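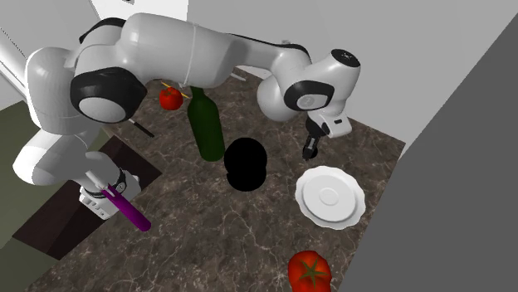 Fluladden, November

The ferry was supposed to leave at four, and at ten past four I was still sitting on my suitcase with a lemon cake on my knees, wondering whether you could bring a lemon cake to a funeral or whether it had to be something browner.

I should say I hadn't been back to Fluladden in years. My aunt had written to me every winter (long letters, mostly about the weather and who had painted their door a stupid color) and every winter I'd written back with half as many pages and twice as many excuses. Then in October the letter came from the Van Damme office instead. Van Damme is the notary over the hardware store. Same stairs, same smell of putty, I was told later, although when I was little I believed it was a kind of bank for dead people, and I wasn't that far off.

Anyway, the letter said she had left me the piano.

Now, I don't play. I want that to be clear. I had lessons from her for one summer when I was nine, and we both agreed at the end of it that I had a lovely singing voice, and I don't have a lovely singing voice either. So the whole way across on the ferry, which did leave in the end, I sat there working out how you get a piano off an island. I'd phoned a moving company called Jokano before I left home and the woman there laughed out loud. She wasn't rude about it! She asked how many stairs, and I said it was a house on a hill, and she asked how many stairs again, slower, and I said 80. That was when she laughed.

There really are 80. My aunt made me count them out loud whenever I came up from the harbor with the bread, and if I lost my place I had to go back down to the gate. I counted them again that evening with the suitcase in one hand and the cake in the other, under my breath, like somebody praying. I lost my place at the turn by the water barrel and stood there a good while before I decided I was a grown woman and could guess.

The key was under the blue pot. It has always been under the blue pot. The whole town knew it was under the blue pot, so I don't know why she bothered with a lock.

Inside it was so cold I could see my breath. I put the cake on the kitchen table and kept my coat on and went straight in to look at the piano, the way you'd go and look at a relative you'd been left in charge of. It was smaller than I remembered. An upright, a Fukow, with the name in gold over the keys and the gold mostly rubbed off the F so that it looked like it said "ukow," and as a kid I used to call it that. Is Ukow asleep? Yes, Ukow is asleep, leave the lid down.

I lifted the lid and pressed the lowest key. Nothing. A sort of wooden cough. I pressed the next one, and that was fine, a big growly note that went all through the floor and into my shoes. So I did what anyone would do, I opened the top and stuck my arm in.

It was paper. Something was wedged down behind the hammers at the low end, and it took me the best part of an hour, two coat hangers and a salad fork to get it all up. I ate a slice of the cake halfway through. (It was fine. It would have been fine for a funeral.) When I was done I had a pile of envelopes on the rug, and every one of them had my handwriting on it. 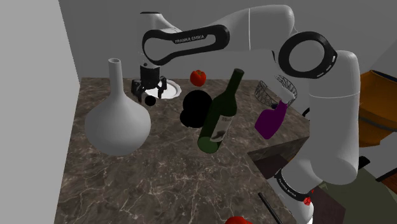
Kitchen counter and plate.

My letters! My stingy little two-page letters. She'd kept them in the piano, and I got quite angry for a minute, because who puts letters in a piano? You'd never be able to get at them. Then I turned the first one over and saw she'd written on the back in pencil. She had answered me. Not the answer she mailed, a different one, shorter. Where I'd told her I was too busy to come at Easter she had put: "She is not busy, she is embarrassed about the job. Do not mention the job." Where I'd said I was very happy with a certain man, whose name doesn't matter anymore, she had put: "No."

I sat on that rug until my legs went dead. It was like listening at a door and hearing someone talk about you kindly, which I think is harder to sit through than the other thing.

The last one was from the winter before. I'd written that I would come in summer for sure. On the back it said: "977 steps from the harbor to my door, counting the street. She'll want to rest at the barrel. Put a chair there."

I went out with the flashlight. I'd stood right next to it coming up and hadn't seen it for the suitcase and the cake and the dark – a kitchen chair, painted green, behind the water barrel where the wind couldn't get it. One leg was propped up on a bit of slate to make it level. I sat down. It rocked a little anyway. You could see the ferry going back across with its lights on, and somebody down on the quay was whistling, badly, and I thought she'd have had something to say about that.

I called Jokano in the morning and told them to forget it. The woman sounded relieved. Then she asked what I was going to do with a piano on top of a hill and I said I was going to get the low note fixed, to start with, and she said well, that wouldn't take long, and I said no, it was already working, I'd tried it before breakfast. There was a silence on the line. "So what's left to fix?" she said.

I told her I'd never gotten past page 10 of the beginner's book. It was still on the stand, open to the same page, a song about a goose. There was a pencil note in the margin, and I hadn't read that one yet. I had my coffee first.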